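To: Bustov Rovers Parents and Players list
From: Gwion Skyrme
Subject: Re: [rovers] Summer five-a-side fundraiser, where are we?

Hi everybody,

Sorry for the slow answer, Urszula, and thank you for asking on the list instead of just to me, because I've had the same thing from four or five people in the parking lot and I'd rather write it all down once. Get yourself a coffee, I do go on.

Urszula Chmielewska wrote:

> Hi Gwion and all,
>
> My sister-in-law wants to enter a team from her work in the
> five-a-side and she asked me three things I couldn't answer. Is it
> still going to be at the Brurnanard fields or did that fall through?
> Can teams be mixed, men and women and teenagers? And does the money
> go to the travel fund like last year or is it for the new goals?
>
> Also, Maks has outgrown his cleats again. If anybody has a size 6
> going spare I have a nearly new pair of 5s to swap.
>
> And one more, are we doing the pie table? My mother is already
> asking how many.
>
> Ula

On the fields: yes, still Brurnanard. It did wobble for a while in April when the softball people thought they had the back two diamonds all summer, and Ksawery spent a good many evenings on the phone over it. We have the two lower fields from 8 in the morning until 6, and the small one by the creek for the little kids' games. We do not have the upper field. Please don't let anyone warm up on it, they've just seeded it and I gave my word.

On who can play: anybody twelve and up in the open bracket, any mix you like. We had a team last year with a grandmother in goal and her two grandsons up front and they went out in the semifinal on penalties, and I have never heard a touchline so loud. Your sister-in-law's crowd will fit right in. If they're serious players there's a competitive bracket too, but I'd steer a first-time work team to the open one. They'll get more games and they'll walk normally the next morning.

On the money: travel fund first, goals second. Last year we cleared $3772, which beat anything we'd done before, and it paid for the vans and the motel for both away tournaments with enough left to replace the nets. The travel bill comes first again because the under-14s have the long trip in the fall. Whatever's over goes toward the goals. I've been asked if people can give directly to one or the other. You can. Write it on the memo line of the check and Stanisława will put it in the right column.

Now for the rest of it, in the order it's on my kitchen wall.

Teams and entry

We have 17 teams in as I write this and room for 30. Entry is per team, same as last year, and the form is the same form with the date changed, so if you have an old one in a drawer please don't use it, the phone number at the bottom is Weronika's old one and some poor man in the next county keeps getting our rosters.

Squads are up to eight, five on the field. Rolling subs, wave at the ref, off at your own touchline. Shin guards are required for everybody, grown men included. I had a long argument about this last summer with a fellow who said he'd played thirty years without them. He watched from the bleachers. We keep a box of loaners at the check-in tent, and they smell terrible, so bring your own.

If you want to be put with a team and don't have one, write to me and I'll make up a squad of strays. The strays came third two years ago and have never let it go.

Schedule

Check-in opens at 8:15. First games at 9:00 sharp, two twelve-minute halves with a short turnaround. Everybody gets at least four games before the knockouts. We stop at noon for lunch and for the little kids, who play in front of the whole crowd, and I'd ask you all to stay and cheer for that even if your own are long past it. Finals at 4:30 or whenever the light and our legs allow.

Referees: I have five and I need seven. Jornus, the sporting goods place on the main road, is lending us the whistles and flags again, and they're putting up the open bracket trophy as well. If you've reffed rec games at any time in your life, even badly, please write to me. You get lunch and a shirt. 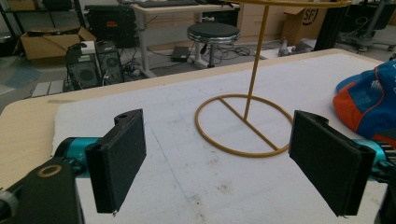
Food and the pie table

Yes, Ula, there's a pie table, and please tell your mother as many as she feels like. I mean that. Hers were gone by ten in the morning last year and I only got one slice, of the plum, and I've thought about it since.

Ziółkowski's are doing the sausages and rolls at cost, which is very good of them. They'll bring the big grill and two of their own people to run it, so we only need hands for serving and the cash box. For those who like to know, last year we sold 166 sausage rolls before the semifinals and then ran out, with a line all the way back to the swings. We've ordered more. If you have a vegetarian in the family, Weronika is making her bean chili in the enormous pot, and I've told her one pot may not do it.

Things I still need for the food side: coolers, as large as you've got, with your name on the lid in marker. Folding tables too. Pie servers, knives that cut, and somebody with a pickup who can be at the ice place when it opens at 7.

Please label baked goods if they have nuts. A strip of masking tape on the plate is fine.

Setup and take-down

Setup is the evening before, from 5:30. Lines, corner flags, the small goals, the tent. It goes quickly with a dozen people and very slowly with four, as Ksawery and I can tell you. Kids are welcome and useful, particularly for carrying cones, and there'll be pizza once the tent is standing.

Take-down is the part where everyone melts away, and I do understand it, you're tired and sunburned and somebody's crying in the back seat. But if each team could carry one thing to the trailer before leaving, one goal or one table or one bag of bibs, we'd be done in half an hour. I'll be reading out team names, and I'm not too proud to do it over the loudspeaker.

Parking

Use the gravel lot first and then the church lot across the road. Pastor's office has said yes as long as we leave the row nearest the door. Please do not park along the creek road. Two cars were towed last year and one of them was mine.

The raffle

Stanisława has the tickets and would dearly love to have fewer of them. She'll be at practice most evenings by the equipment shed with the red envelope. Prizes so far are a ball signed by our own under-16s, a family pass for the pool, a haircut, a load of split firewood delivered, and a weekend at somebody's cabin that I'm told has a very good porch. If you have something to add, a service is just as welcome as a thing. Last year someone gave two hours of piano lessons and the bidding on the side got silly.

One or two odds and ends

The blue practice bibs. We started the spring with plenty and they are wandering off home in gym bags. Have a look in your laundry, no questions asked, drop them in the bin by the shed.

Maks's cleats: I think the Nowicki boys may have a 6, Ksawery, could you look? And whoever left the single left-foot goalkeeper glove (yes, I know gloves don't have feet, my wife has already been over this with me) on top of the water fountain, it's on my dashboard.

If it rains we play. If there's thunder we wait it out in the cars, and Weronika will send a text with the new times. Make sure she has your right number, because the list from last season has several people on it who moved away.

I think that covers Ula's three questions and a good few she didn't ask. What I need back from you, when you have a minute, is your team form if you're entering, a yes or no on setup, and anybody at all who can blow a whistle. Write to me directly for the whistle, and reply to the list for everything else so that people can see what's been taken.

Thanks, all of you. I say it every year but I look forward to this day from about the time the snow goes.

Gwion

P.S. Weronika Szulc reminds me that the shirt order goes in at the end of the month and that "large" in the new style is what you and I would call a medium. Order up.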